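Plivetti Shelf-and-Tote Package: would I let it do my stockroom?

I run the back end of a small mail-order shop, so most of my day is boxes. Boxes in, boxes out, boxes on the wrong shelf. When Plivetti offered people in my line of work a Wednesday at their Farkirine demo space to look over the Shelf-and-Tote package, I said yes before I'd finished reading the email. It's a two-armed robot plus the software that tells it where things go, and the pitch is that it clears and fills ordinary shelves without you rebuilding the room for it.

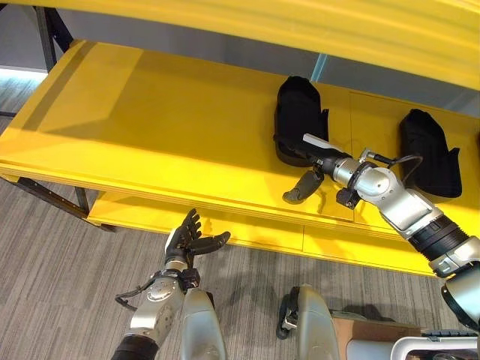

Right arm in at the middle shelf, left hand waiting its turn.

Shelves first, then. I've watched a lot of machines do beautifully with hard square things and fall apart over anything padded, and soft black goods on a board are just what I'd want handled. It goes in slowly. Really slowly! I could have cleared that bay and made coffee. But I liked how close it worked to the shelf above without my wincing, and the Lumidell software lets you set how cautious it is per shelf, which I'd use all the time.

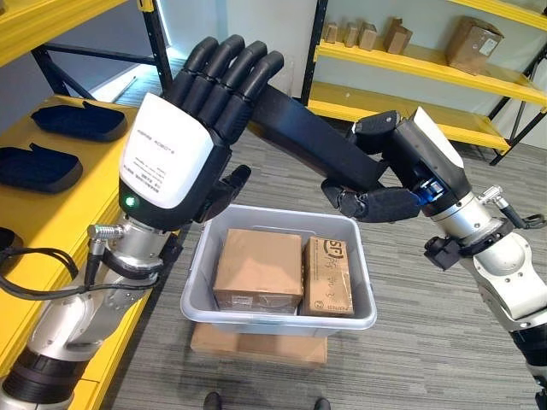

Totes are where I spend my own money, so I was fussier about this part. Picking one carton out of a mixed tote sounds like nothing until you try to write down how you do it — you tip one, you wiggle the other, you use your knee. The gray bin had two cartons in it, one nearly a cube and one narrow and upright, and that's a fair picture of what a returns tote looks like at my place. Fingered hands on both arms seem like a lot of hardware for cartons, but I'd take them over suction cups for the mixed junk I sell.

The menus are plain and I found my way around in 2 minutes. The manual is another story. It runs to 100 pages and the bit on totes is spread over three chapters (why?).

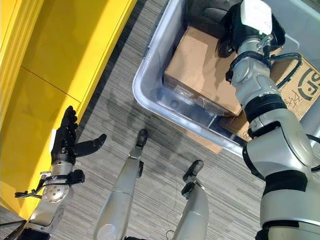 Review by the Stockroom Grump

Cost, then. The lease I was quoted is 3,287 a month with a 19-month minimum, and for a shop my size that's a no. A bigger place with a night shift might feel differently, particularly if slow is fine as long as it's steady.

So can it do my chores yet? Some of them, at its own pace, with me nearby. I'd try it again once Plivetti sorts out the speed and the lease terms, and I've asked them to let me bring my own totes next time.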